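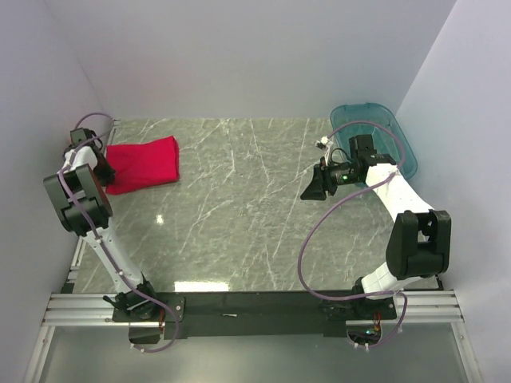
**What is a household cloth used for?**

A household cloth is a piece of fabric kept for wiping, drying, polishing or covering surfaces and objects in the home, and it is normally washed and used again.

# Household cloth

The term **household cloth** covers a broad group of small textiles, among them the dishcloth, the tea towel, the duster and the floor cloth. Most are square or rectangular. They differ in fibre, weave and weight, and many homes also tell them apart by colour, with a red cloth, for instance, kept for one task or one room.

## Materials

Cotton is the most common fibre. It takes up water readily, withstands hot washing and softens with use. Linen dries glassware without leaving lint and is often preferred for tea towels, although it creases heavily. Microfibre, made from very fine synthetic filaments, picks up dust when used dry and grease when used damp. It should be washed without fabric softener, which coats the filaments and makes them less absorbent.

Cloths are also cut from worn clothing and bed linen. Old cotton sheets are well suited to polishing, provided that seams and buttons are first removed.

## Folding

A cloth is usually laid flat before folding so that its corners can be found and its creases smoothed by hand. A hard, level surface such as a table or worktop is easier to work on than a bed. The two most common methods are the quarter fold, in which the cloth is halved twice, and the third fold, in which the long sides are turned in over one another. The third fold gives a narrow strip that may be hung over a rail or rolled.

In her household manual *Skaltadetti*, Danuta Chmielewska recommends folding cloths with the hem inwards and stacking them with the folded edge facing the front of the shelf. The manual lists 26 folds, several of them intended only for table napkins.

## Storage

Clean cloths are kept in drawers, on open shelves or in plastic bins. A bin should be wide enough to take the folded cloth without bending it. Translucent bins allow the contents to be recognised from outside. Damp cloths should be dried fully before they are put away, as closed storage encourages mildew and odour.

## Collections

The Makowska Museum of Domestic Life holds 2538 household textiles, of which nearly 700 are kitchen cloths. The collection was catalogued by Teodor Wysocka, who grouped the pieces by use and recorded repairs separately. A selection is shown each September, when the folded pieces are opened and refolded along different lines to prevent wear at the creases.

## See also

- Tea towel
- Napkin folding
- Laundry
- Duster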